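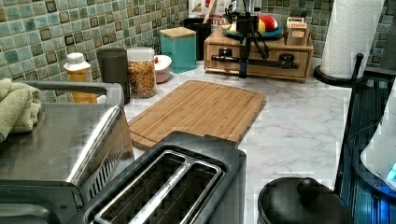

Equipment planning for household manipulation research

Equipment planning for household manipulation research is the process of choosing, pricing and scheduling the purchase of robots, end effectors, workstations and domestic props for work on tasks such as wiping, sorting, loading and tidying. It differs from industrial automation planning mainly in the share of the budget that goes to things other than the robot. A kitchen test site needs counters, appliances, crockery and food items, and most of these wear out or are replaced on a much shorter cycle than the arm.

Scope

A plan normally covers one site and one budget period. It lists capital items, consumables, service contracts and floor space. Staff time is sometimes left out, although operators are usually the largest running cost once the equipment is in place. Joaquim Rocha's planning notes treat operator hours as a separate line and charge training against the first quarter.

Cost categories

Manipulator. The arm, its controller and its mount are bought together or as separate lots. Reach and payload set the price band. Domestic objects are light, so payload is seldom the limit; reach over a standard-depth counter often is.

End effector. Parallel grippers are the usual choice for a first purchase. Fingers, pads and fasteners are ordered as spares at the same time. A common rule is one full spare set for every 2 grippers in service.

Sensing and computing. This group includes cameras, mounts, cabling, workstations and storage. Storage is the item most often set too low in first-year plans.

Environment. Furniture, small appliances, containers, textiles and utensils fall here. Used goods are acceptable for most props. Electrical appliances are bought new at sites whose insurer requires it.

Consumables. Paper goods, dry food, cleaning supplies and replacement crockery are paid for from a monthly allowance.

Budgeting methods

Two methods are in general use. In the station method, a complete station is priced once and multiplied by the number planned. It is quick, but it overstates shared items such as calibration targets and tool kits. In the line method, every item is priced separately and assigned a service life. The line method takes longer and gives a better figure for the second year.

The Dorkasier budget sheet, drafted by Iona Semple and Abenezer Shiferaw, combines the two. Stations are priced as units, and any item costing more than $2,000 is moved to its own line with a replacement date. Items below that limit are pooled. The sheet also carries a utilization column, with 65 percent as the default for a newly opened station. Plans that assume 80 percent or more in the first period have to be supported by a staffing schedule.

Lead times

Lead time is recorded from the signed order to the completed acceptance test. Delivery alone is a poor measure – an arm in a crate cannot be used, and mounting often waits on electrical work. Grippers and custom fingers should be ordered with the arm. Furniture is measured on site before the mount is specified, as counter height affects the usable workspace.

Orders placed in November commonly run into year-end closures at suppliers and freight agents. Plans with a fixed spending deadline list a second supplier for each long-lead item.

Site preparation

The minimum entries for a domestic-style station are circuit rating, outlet positions, lighting, floor load, network drops and an emergency stop within reach of the operator. Heating appliances are entered even where they will stay unplugged. Clearance is measured with the arm at full extension and with cupboard doors open.

Purchase, lease and shared use

Leasing suits short projects and sites that expect to change arm models. Lease terms should be read for limits on modified end effectors, which may void the service agreement. Shared use between two groups lowers the capital cost but adds changeover time. Bastano, a two-site program managed by Gobnait Dolan, enters each changeover as half a working day.

Revision

Plans are revised when a station is added, moved or retired. The current Dorkasier sheet is dated Tuesday, December 17, 2024, and replaces the earlier version with a single pooled line for props.

See also

End effector
Total cost of ownership
Acceptance testing
Workcell layout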